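From: Brândușa Bratu
To: Konorach users list
Date: August 25, 2025
Subject: Re: [konorach] Start pose for hand-held demos

Hello Grigore and all,

On Friday Grigore Buzatu wrote:

> We recorded 400 demos by hand and the policy still hesitates
> before the grasp. With remote control we did not see this.
> Should we throw the hand-held set away and begin again?

Please do not throw it away yet. I had the same trouble with Erno last November. My demos all began too near to the object, so the policy had never learned the approach. When the arm started farther back, it stopped and waited, as if it had no opinion.

Now I begin each demo with the fingers open and well back from the object, and I keep still for 2 seconds before I move. My start for the cream-coloured piece is like so:
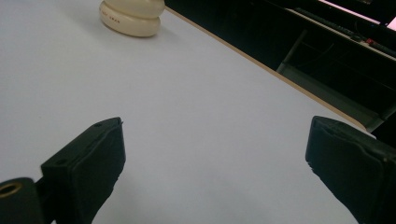
Lucinda Escobedo replied to me off the list that the pause is harmful, and she allowed me to share it. In her experience the policy copies the stillness, and then the arm stands there at the start of every run. She trims all the motionless frames before training and keeps only the slow approach.

I think she is right about the trimming. I would still make the pause while recording, for it helps my hand to be calm, and cut it afterward. The script in Mrema does this, but please check the threshold, as my default also removed the moment when the fingers close.

For remote control I have less to say. My movements there are slower and the approach is always long, which could explain the difference Grigore sees.

Could somebody tell me if the trimming must be done before or after the gripper width is synchronized?

Kind regards,
Brândușa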